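PLAYROOM SORT-OUT: WHERE WE ARE

Quick one from Gisela Retamal this month, between the door buzzer and the kettle.

The December sort-out is nearly done. Thank you to everyone who stayed past 7 to wipe, match and tape. We got through 272 pieces off the low shelves, not counting puzzle bits, which are still in the big Ivberg bag under the coat hooks. Please don't tip that out. Someone has already been through half of it.

What's staying: most of the blocks, all the stacking cups, the Pluvar train (no track, but the little ones push it along the floor and don't care). What's going: chewed board books, anything with a crack in it, the tea set with no cups. 19 puzzles had pieces missing. Two of those we're keeping anyway because the kids ask for them by name.

Boxes with lids go on the bottom shelf now. Clear ones in front so children can see what they're picking. Labels are coming, Daza printed a batch but they curled in the laminator so we wait.

A few asks for the shared table at pick-up time:

Small stuff back in a tub before coats go on. Not after. After never happens.

Blocks and cups can stay out together, they get used together. Building round a cup, filling the cup, knocking the lot over etc.

If a lid doesn't fit, leave it beside the tub and dont force it. We lost two good tubs that way.

Wirniritz families, your loan box is due back whenever you're next in. The list is taped inside the lid. If something has gone missing just cross it off and tell us, no fuss.

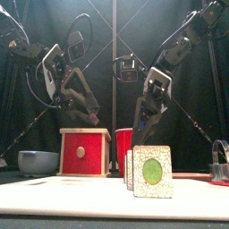

Red box, red cup, speckled blocks and a clear container on the white tabletop.

Still wanted: shallow trays, drawstring bags any size, and one more shelf bracket to match the ones by the sink (bring yours in and we'll hold it up against them). No more soft toys please!! We have a full closet of them.

Next sort is the dress-up rail. Hangers welcome. Drop things off any time after 2, side door, and leave a note with your name on so we know who to thank.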